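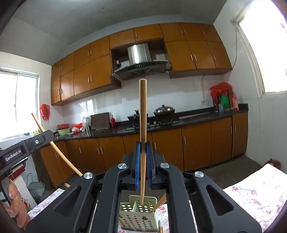

Stäbchen in den Halter stecken mit zwei Handgreifern: eines klemmt senkrecht mit der Spitze nach unten in den Greiferfingern am Halter, links ist ein langer gebogener Holzstab im Griff.

**Gralliseo 2: Auswertepaket für beidhändige Greifdemonstrationen**

Wer schon mal versucht hat, einem Roboter das Einstecken dünner Dinge beizubringen, kennt das: Man nimmt fleißig Demonstrationen auf, trainiert übers Wochenende, und dann fährt der Arm wunderschön zum Halter und setzt das Stäbchen knapp daneben. Immer wieder! Mich hat das so lange geärgert, bis ich aus meinem Skriptordner ein richtiges Paket gemacht habe. Das ist jetzt bei der zweiten Fassung angekommen und heißt Gralliseo, weil der Ordner schon so hieß.

Worum geht es? Um die Gewichtung. Eine Demonstration mit dem Handgreifer besteht zum größten Teil aus Anfahrt: Hand hin, Hand zurück, kurz in der Luft warten, bis die andere Seite so weit ist. Die paar Augenblicke, in denen die Spitze in die Öffnung muss, gehen in der Menge unter. Das Netz lernt also vor allem Luft. Gralliseo zerlegt jede Aufnahme in Abschnitte (frei, nah, Kontakt, gelöst) und gibt den nahen Abschnitten beim Training mehr Gewicht. Beide Hände werden getrennt zerlegt, das war mir wichtig, denn die linke hält oft einfach nur fest, während rechts die Feinarbeit läuft.

**Was ich damit herausbekommen habe**

Für den Vergleich habe ich 800 Demonstrationen der Stäbchenaufgabe genommen und zweimal trainiert, einmal gleichmäßig gewichtet und einmal mit Gralliseo. Dieselben 800, dasselbe Netz, dieselbe Trainingsdauer. Danach gab es pro Variante 20 Versuche am Arm, mit festem Halter und wechselnder Startlage der Stäbchen. Die gewichtete Variante traf die Öffnung deutlich häufiger, und wenn sie danebenlag, hat sie öfter neu angesetzt und seltener blind weitergedrückt. Das Aufnehmen vom Tisch wurde dagegen kein bisschen besser, da lagen beide gleichauf. Bei gebogenen Stäben bin ich auch noch nicht zufrieden: Die Spitze ist dann eben nicht dort, wo die Finger sie vermuten, und Gewichten allein hilft da wenig.

Mir ist klar, dass 20 Versuche keine große Statistik sind. Wer das auf eigener Hardware nachfährt, darf mir die Zahlen gern schicken, auch (und gerade) wenn sie schlechter ausfallen.

**Was drin ist**

- Zerlegung der Aufnahmen nach Greiferöffnung, Geschwindigkeit und Abstand zum Ziel
- Ansicht für beide Hände auf einer gemeinsamen Zeitachse, Grenzen lassen sich mit der Maus verschieben
- Export der Gewichte als schlichte Tabelle, eine Zeile pro Zeitschritt
- das Protokollblatt, mit dem ich am Arm auswerte, als PDF zum Ausdrucken

Die Zeitachse ist mein Lieblingsteil. Man sieht sofort, ob jemand beim Vormachen gezögert hat, und beim Stäbchenhalter zögern alle! Kurz vor der Öffnung wird die Kurve flach, dann ein kleiner Ruck, dann drin. Anfangs habe ich diese Pausen herausgeschnitten, was ein Fehler war. In der Pause richtet die Hand nämlich den Winkel aus, und ohne sie fehlte dem Modell die halbe Korrektur. In der jetzigen Fassung bleiben Pausen nahe am Ziel deshalb erhalten, nur die in freier Luft werden gekürzt.

**Was du brauchst**

Aufnahmen mit Greiferpose und Öffnungsweite, beides mit Zeitstempel, dazu möglichst das Kamerabild. Von welchem Handgreifer die Daten kommen, ist dem Paket egal, solange diese Spalten da sind. Die Uhren der beiden Seiten sollten vorher abgeglichen sein. Ich klopfe dafür zu Beginn jeder Aufnahme einmal die Fingerspitzen aneinander und suche den Ausschlag in beiden Spuren, das geht schnell und reicht völlig.

Nimm die Aufgabe ruhig dort auf, wo sie hingehört. Meine ersten Daten entstanden an einem leeren Labortisch mit grauer Matte und taugten in einer echten Küche fast nichts: Fensterlicht, geblümte Tischdecke, Plastiktüten, Flaschen auf der Arbeitsplatte, schon war die Zielerkennung beleidigt. Und löchrige Halter sind noch mal gemein, weil jedes Loch ein bisschen nach Öffnung aussieht. Wenn die Abstandsschätzung bei dir springt, setz das Ziel in den ersten Aufnahmen von Hand.

**Preis und Bezug**

Die Einzelplatzlizenz kostet 800 Euro, Korrekturen für die laufende Fassung sind dabei. Für Abschlussarbeiten gebe ich das Paket kostenlos heraus, eine kurze Mail mit dem Thema genügt. Wer die erste Fassung hat, bekommt den Umstieg ohne Aufpreis, die alten Projektdateien lassen sich direkt öffnen (Farbmarkierungen gehen dabei leider verloren, daran sitze ich noch).

Fragen beantworte ich selbst, meistens abends. Schick bei Problemen bitte gleich eine einzelne Aufnahme mit, am besten eine, bei der die Zerlegung sichtbar danebenliegt.

Jalen Fitzsimmons

Ähnliche Artikel
Finska – Zeitabgleich für mehrere Aufnahmespuren
Dundurero – Prüfhalter für Einsteckversuche
Strickland – Protokollblätter für Versuche am Arm
Gralliseo, erste Fassung (Archiv)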